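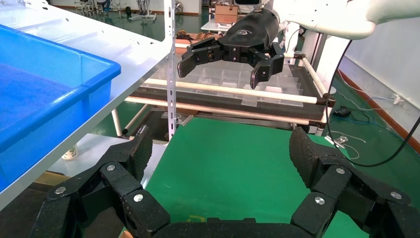

Cusent 75 Bench Mat

Two-layer static-dissipative mat for assembly and packing benches
Supplied by Proretti

Overview

The Cusent 75 is a rubber bench mat with a dissipative top layer and a conductive base layer. It is intended for benches where bare boards, connectors and small metal parts are handled by hand. The top layer drains charge at a controlled rate. The base layer carries it to the ground point.

The mat lies flat without adhesive on any level surface. On sloped or vibrating benches, use the Prodska edge clips (sold separately). Do not staple or screw through the mat.

Specifications

Width: 75 cm
Length: cut to order, in whole meters
Thickness: 3 mm
Layers: dissipative top, conductive base
Ground snaps: 4, factory fitted, one per corner
Finish: matte, low glare
Colors: green, gray, blue

Lengths over 5 m ship on a core. Shorter lengths ship rolled with the top layer facing out. Unroll the mat and leave it overnight before fitting the ground cord, as a fresh roll will lift at the ends.

Grounding

Connect one corner snap to the common ground point with the cord supplied. The other snaps are for wrist straps and for linking a second mat. Do not chain more than 3 mats on one cord. Where a bench run is longer than that, fit a separate cord for each group.

The cord contains a current-limiting resistor. Cords from other makers may not, and should be checked before use. Test the mat to ground after installation and again each January, or at whatever interval your site plan requires. 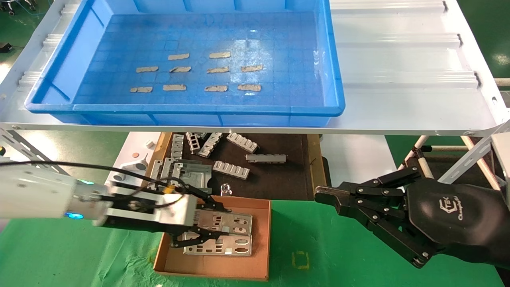 Cleaning

Wipe with the Cusent mat cleaner or with plain water and a lint-free cloth. Silicone-based cleaners leave an insulating film and will cause a test failure. Alcohol is acceptable for spot cleaning flux, but repeated use dries out the top layer — small surface cracks near the front edge are the usual sign. Cracked mats cannot be restored and should be replaced.

Solder splashes can be lifted with a plastic scraper once cool. The top layer withstands brief contact with a hot iron tip but will mark.

Compatibility

The mat fits Sadowski benches of the same depth with no trimming. For other benches, trim from the rear edge with a straight blade, and keep the cut clear of the snaps. Replacement snaps need the Prodska punch.

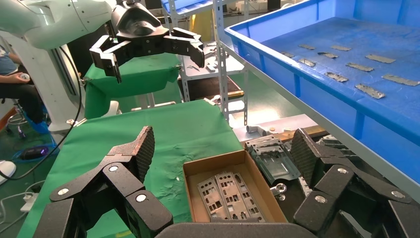 Perforated metal plates in an open cardboard box on a green-covered table.

Ordering

State the length, color and cord type. Cut lengths are not returnable. Standard cord is straight; a coiled cord can be supplied at the same price.

Technical questions: Tsung-han Yau
Orders and samples: Hsiu-ying Tsao

Related items: Prodska edge clips, Prodska snap punch, Cusent mat cleaner, Cusent wrist strap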